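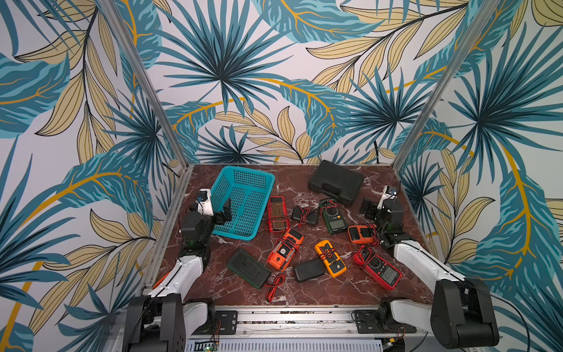 Unit 4 handout: Working rules for two-arm benchtop cells

Tags: Course notes | Automation | Safe practice

We use cookies to remember your settings. Accept | Manage

4.1 Scope

These notes cover sorting and packing of small hand tools and test instruments by two arms on a common rail. They supplement the Korwood site rules. Where the two differ, the stricter one applies.

4.2 Before enabling the arms

a) Check that every mounting plate screw is tight. Record the check on the cell sheet.
b) Trace each cable from base to wrist by hand. There must be enough slack for full elbow travel and no loop that can catch on a post.
c) Clear the rail of screws, offcuts and dust.
d) Set the speed limit to 224 mm/s for any new layout. It may be raised after 18 clean cycles.

4.3 Items with leads

Multimeters are the usual training load because they combine a rigid body with a flexible part. Wrap the leads around the body before placing the meter. A trailing lead can snag a neighbouring item, and the gripper's force reading will not tell you which item is moving.

Grip on the body or holster, never on the leads or the dial. Meters are switched off before loading. Cases and pouches go in closed.

4.4 Shared space

Only one arm may be over the basket at a time. The other holds on its own side of the centreline with its gripper clear of the load – a paused arm still counts as occupying its space.

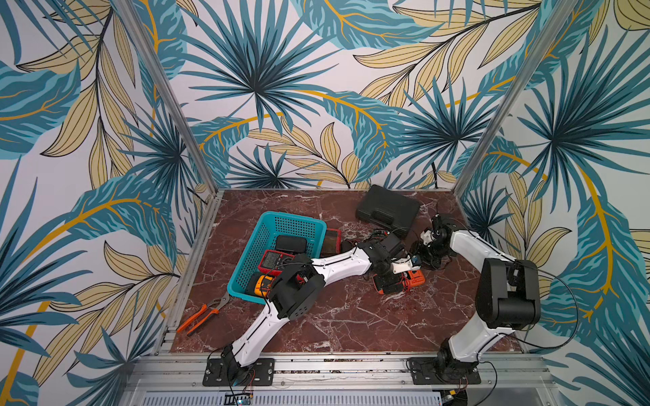 The elbow needs the same attention as the gripper. Students tend to program clearance for the tool tip and forget the joint behind it, which can pass low over the basket rim on a long reach. Model the whole arm, or jog the path at the lower speed and watch the elbow.

4.5 Stopping and reset

After any stop, remove held items by hand with drive power off. Do not open a gripper remotely over the basket. Log the stop, the item and the arm, then repeat 4.2 (b) before restarting.

Reading for next unit: Padometti notes, part 2.

© Amaral Technical Training | Contact | Back to top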